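Lists > urnine-dev > Grasp planning
March 21, 2025, by the Prolau maintainer

> The new planner closes on soft plastic with no tuning. I'd merge it.

I'm not convinced. The width estimate assumes a rigid object, and this isn't one:

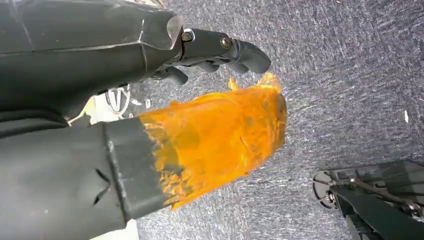

Orange plastic between the jaws, well out of shape.

The log says "grasp stable" 86 times — same width each time. I don't believe it.

Handover to the five-fingered hand has its own problem, a timeout of 800 ms on a thin card.

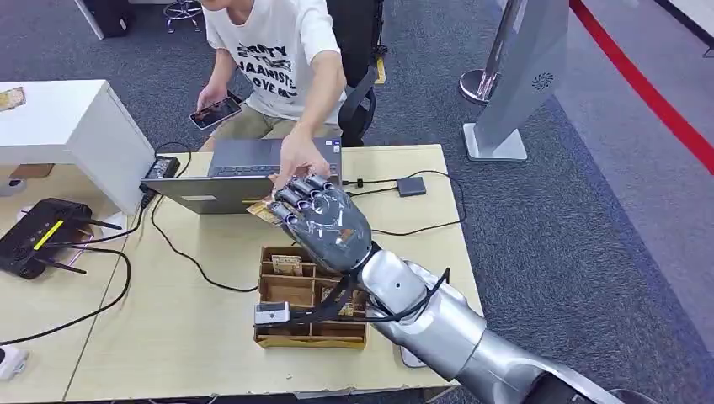 Before any merge

1. Log raw jaw width.
2. Rerun the Belmonte set.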